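Home Forums Shop Floor New Posts Search Log in

Packing line got arms, what happened at your place?

mat_side_up
Our firm (Plotomora, mail-order sample kits, you have never heard of us) has started putting small arms on the bench where we fill the kits. Two black ones on a table, a gray mat, a great deal of wire. I've packed there for 3 years. My new title is "cell lead," which comes with a login and no money.

The job for the arms is the little white piece that goes in each kit. Pick up, move over, put down. I can do it while arguing with Anil Thampi about lunch. Management would like the arm to do it so that I can do "exceptions," and so far an exception is anything the arm would prefer to leave to me.

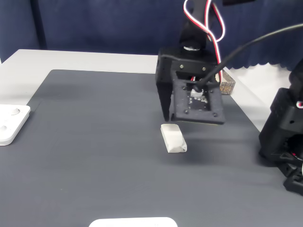 I spend most of the shift watching the fingers come down and wondering whether I laid the piece at a friendly angle. Used to be I went home with a sore shoulder. Now it's sore eyes. Has anyone been through this, and did your job come back in some other form?

postard_pete
Went through it at Postard. 20 of us on the bench before, and the same 20 after, but half got moved to returns, where there is no music and everything smells like somebody's garage. So yes, the job comes back. Check what it's wearing.

Get the new duties in writing before the trial ends. "Cell lead" at our place turned out to include mopping.

hanne_i
Disagree with Pete, a bit. I set these up for a living (Hanne Ikonen, Triltmont, hello to the one customer who reads this forum). The good sites let the packers decide what the arm gets. The bad ones buy first and ask the packers on launch day, usually over cake.

Soft pieces are miserable for a gripper, by the way. You fold it, it unfolds, it creases somewhere new. If they told you this one was the easy job, they were looking at a spreadsheet.

mat_side_up
There was cake.

Here's one from the same shift, for Hanne. 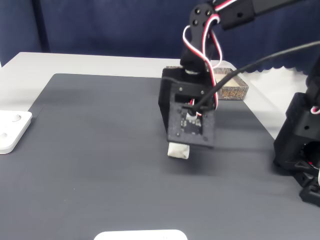

Gripper holding the white piece just over the mat, box with the brown print behind.

postard_pete
Looks like my dad holding a diaper.

hanne_i
That's a decent grip though. I'd want to see 79 more of them before I said anything nice in a meeting.

tapegun
Unpopular view, I like ours. We have the Morikawa setup at the end of the line and my wrists have quit complaining. What I miss is the talking. Four people around a table will chat, one person and a fence won't. Nobody put that in the budget.

postard_pete
You have a fence? Luxury.

mat_side_up
No fence here, only a blue curtain. I've asked for the duties in writing, Pete. I was told 2 weeks, and that was in May.

Page 1 Reply Next topic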